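Limpar um espelho também pede norma

Há meses que se discute que regras devem seguir os robôs domésticos, e quase toda a conversa anda à volta de velocidades e botões de paragem. Fala-se pouco da tarefa em si. Escolho uma das mais banais: passar um pano por um espelho de casa de banho. 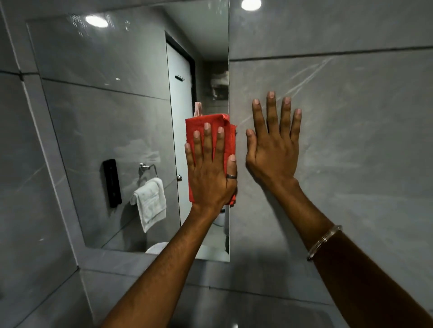
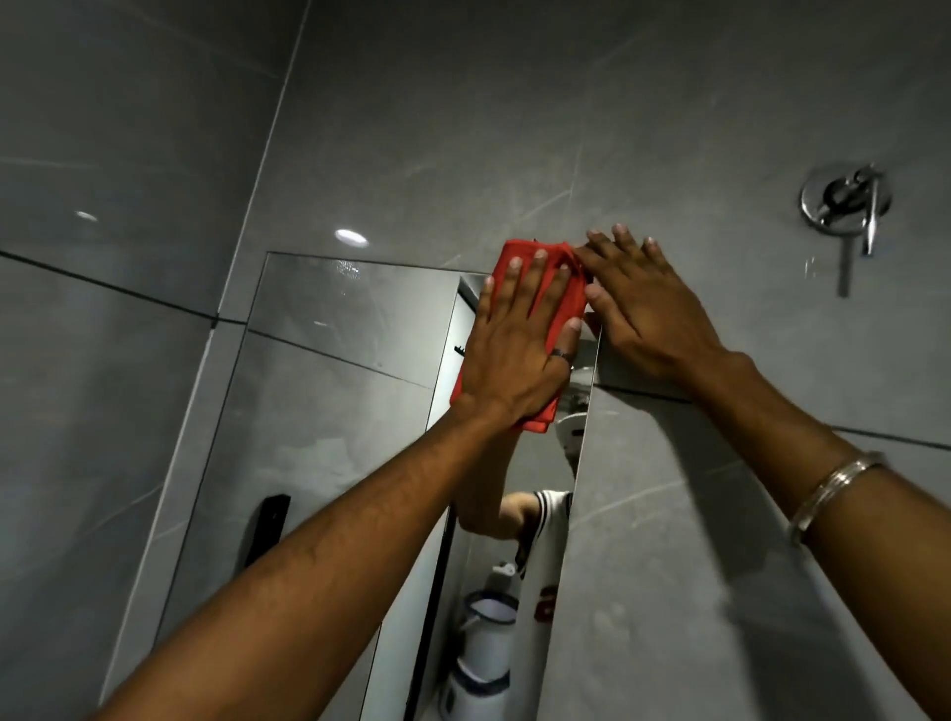
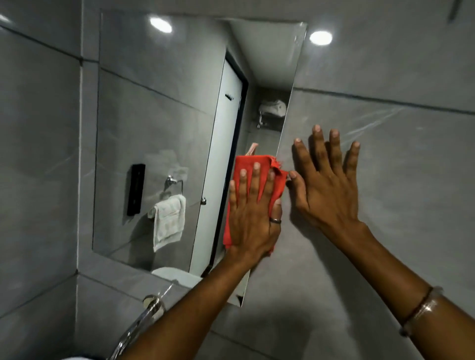

Última atualização: 22 de setembro de 2024

Nas três imagens, uma mão segura o pano vermelho contra o espelho e a outra está aberta sobre o azulejo. Qualquer pessoa que limpe casas conhece o gesto. O caderno de boas práticas que a Enov pôs a circular dedica-lhe uma linha: "aplicar pressão uniforme". Sobre a segunda mão, nada.

Edem Zakaria, que reviu o texto comigo, acha que isso se resolve com um limite de força. Discordo. Um limite diz à máquina quanto pode carregar, mas não onde se pode apoiar. Um espelho sem moldura tem a aresta à vista, e a regra devia tratar a aresta e o centro do vidro como zonas diferentes.

O projeto Ilo reuniu 4000 registos de limpeza e classificou-os por resultado: limpo ou não limpo. Adwoa Atinga propôs que se anotasse também o contacto de cada mão com as superfícies, e a proposta ficou para outubro. Devia ter sido o primeiro campo da ficha.

Peço três coisas à próxima versão. Que o apoio fora da superfície a limpar seja descrito e tenha ensaio próprio. Que os ensaios incluam vidro com marcas e azulejo brilhante, e não apenas o painel novo da bancada da Griffiths. E que quem limpa casas por profissão seja ouvido antes da votação. Das 81 páginas atuais, nenhuma cita uma pessoa dessas.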